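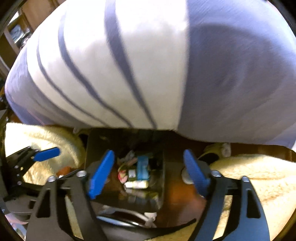 The striped cushion, the fleece and the black box, Saturday morning.

I have lived in this apartment for two years and I still don't have a good system for small things. Big things are easy for me. A chair stands where a chair stands. But small packets, wrappers, little pieces of fabric, they travel through the rooms and then they all come to sleep in the same dark box next to my blankets.

I decided to work on this corner in June, when it became too warm for fleece. In Rovusska, where I grew up, my family had a rule for the change of season. You take all the winter blankets outside, you shake them, you leave them in the air until the afternoon, and only then you may fold them. I don't have a yard here in Brerkanport, only a narrow balcony, so I do it one blanket after another. It takes much longer, but I like to keep this habit.

The cream fleece is my favorite thing in the whole apartment. It is shaggy and it catches everything. I bought it in my first winter here, at a store on Jorkeck Street which is closed now. I paid 30 dollars and I thought this was too much money for a blanket. Now I would pay it again. The only problem is the washing. The first time I used hot water and the soft hairs stuck together in small knots, and I spent an evening with a pet brush to make them free again. Since then I wash it cold, with half of the usual detergent, and I never put it in the dryer.

The big cushion is another story. White with lavender-blue stripes, and a few narrow dark blue ones. The cover has a little shine, so it slides from every place where I put it. On the bed it slides to the floor. On the fleece it is better, the fleece holds it a bit. When I clean, I don't know where to go with this cushion, and it is usually lying on top of the exact thing I want to open.

So, the box. I must confess that I had not looked to the bottom of it for a long time. I know how it happens. I come home, I have something in my hand, I don't want to walk to the kitchen, and the box is open. There was a light-blue packet standing up in the middle like it was the boss of the others, and a smaller packet, silver and yellow-green, under it. Also a crumpled thing with flowers on it, pink and white and green, and an old grayish wrapper which I should have thrown away the same day.

My method for a box like this comes from a booklet called Twal, which I picked up at the library on the shelf for free things. It has only a few pages and the drawings are not very beautiful, but the advice is practical. You set a timer for 15 minutes. You take out everything, also the things you want to keep. You wipe the box when it is empty. Then you put back only what you can name a use for, and you must say the use aloud. I felt silly talking to packets in my own bedroom, but I did it.

For me the hard part is the paper. I keep receipts in case I need to return something, and then I never return anything. One receipt had the order number 641 written on it with a pen and I stood there for a long moment trying to remember what I had ordered. I could not. It went into the recycling.

The brown cabinet behind the cushion I did not touch. It has one open compartment, very full, and I knew that if I started with it I would sit on the floor until the evening. Maybe I will write about it when I am finished with it, but please don't wait for this post.

What I want to try now is to put a small wastebasket in this corner, directly beside the box. My sister has one in every room of her house and I always thought it was a bit strange, but her boxes are clean and mine are not. I also want to find a lid. If you know a store that sells lids without the box, please write to me in the comments, I have asked in two stores already and they only looked at me.

The blanket is still on the balcony while I am writing this. I will bring it in before the dinner, and then I have to think where it can stay until October.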